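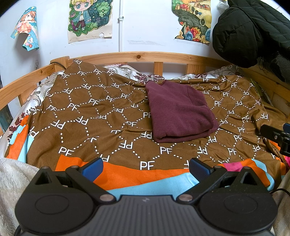 The laundry adviser at Brarkero, a textile care workshop in Plestthorpe, folds on the bed. She has taught household folding there for 18 terms and has little interest in tables.

"A bed is the right height for most people and it is wide," she says. "The drawback is that it is soft. You cannot press a crease into a garment against a mattress, so the fold has to hold by its own weight."

Her method for a heavy sweatshirt begins with the bedding. The cover is pulled level first, though she does not insist on it being smooth. The garment goes face down, sleeves are laid across the back, and the sides are brought in until the width is even. The bottom is then turned up in two stages.

"Brushed fabric grips itself," she says. "Thin cotton slides. With a thick top you get a bundle that is wider at one end, and I leave it. It will still stack."

Weight matters more to her than shape. A sweatshirt of 700 grams goes at the bottom of the pile, a T-shirt of 100 or so on top — she corrects herself and says 100 exactly, as she weighs them. Her shelves are 400 millimetres deep and take two piles, front and back.

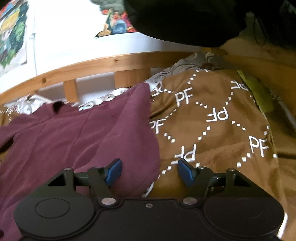

Maroon top in loose folds over a brown patterned duvet cover.

Asked about printed covers, she is practical. A regular lattice gives straight lines to fold against, and she uses it as a guide when the garment has no side seam. Plain covers offer nothing of the kind.

"I look along the row of dots and bring the edge to it," she says. "On a wrinkled cover the row bends, so you check it against the bed rail."

The workshop's next course, on bed linen, runs at Wudby in August. Fitted sheets are covered in the second session.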